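Search tickets Go Advanced

Poltutetti tracker / Plutar policy eval: load-washer task, grasp success drops after retrain

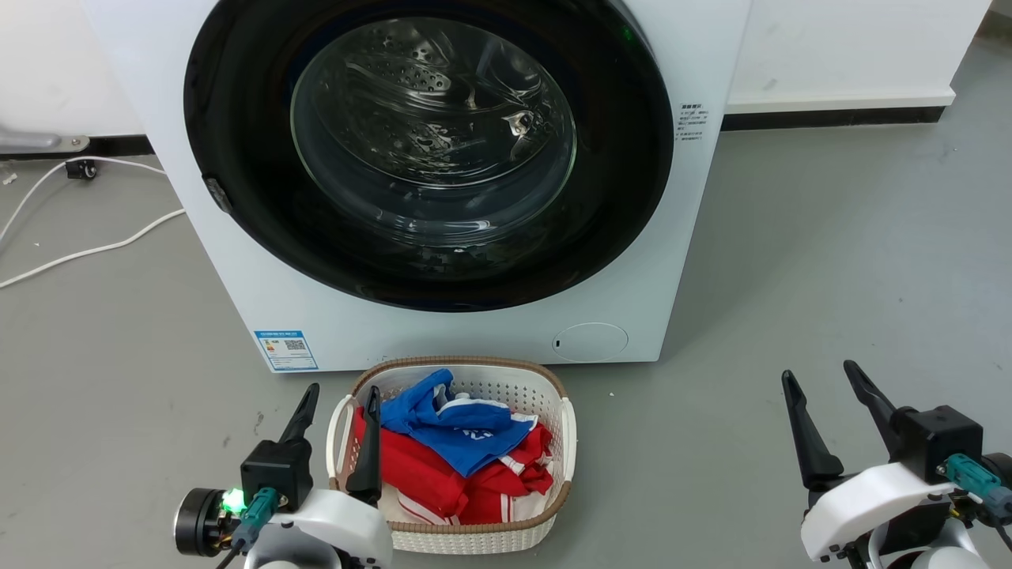

Report (Ximeng Dai)

Start pose: basket in front of the washer, door closed, both grippers open. With the August checkpoint the first grasp on the top garment succeeds in 75 of 94 rollouts. The previous checkpoint got 88 of 94 on the same start poses. Most failures are the right gripper closing on the basket rim.

Checked so far
- Gripper calibration, both arms: within tolerance.
- Head camera extrinsics: reloaded, no change.
- Action chunk length: 20 in both configs.

Comment (Régis Hoarau)

Compare the normalization stats. The retrain added 13 episodes with the basket further right, and the stats file was regenerated from those only. Right arm range is too narrow.

Comment (Ximeng Dai)

Confirmed. Recomputed over the full set, same weights, reran: 87 of 94. Rim contacts still occur when a red garment fills the near side of the basket. Opening a separate ticket for that.

Status: resolved, pending review by Lotte Vermeulen

Contact | © Poltutetti | Back to top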